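Satia Regional adopts revised overflight routing for winter schedule

April 29, 2021

Satia Regional, the short-haul passenger carrier, has filed revised routings for 14 weekly rotations that cross the Lotska flight information region. The change follows a notice from the Lotska air navigation service that limits overflight below flight level 300 to state and medical flights.

Under the revised routings, affected services will pass south of the restricted area through Hegyi airspace. Average block time on the affected rotations increases by 10 minutes. Departure slots have been adjusted to match, and no rotations have been withdrawn. Passengers whose departure time moves by more than 30 minutes may rebook or request a refund without charge.

"The southern routing was assessed in January as part of our contingency planning," said Zoltán Dobos, director of flight operations. "Fuel uplift, crew duty limits and diversion airports have all been checked against the longer track."

Route data and crew notices are distributed through Gisteo, the carrier's flight planning system. Dispatchers completed training on the new procedures before the filing. The routings stay in force until the Lotska notice is withdrawn or replaced.

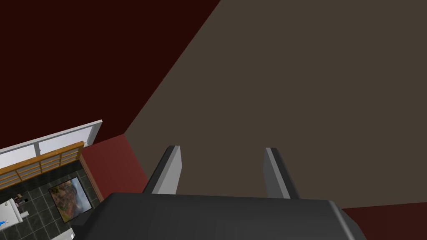 Computer rendering of a two-finger gripper, fingers open.

Satia Regional operates a fleet of 70-seat turboprop aircraft on domestic and cross-border routes. Updated timetables are available from the carrier's website and from travel agents.

Media contact: Satia Regional press office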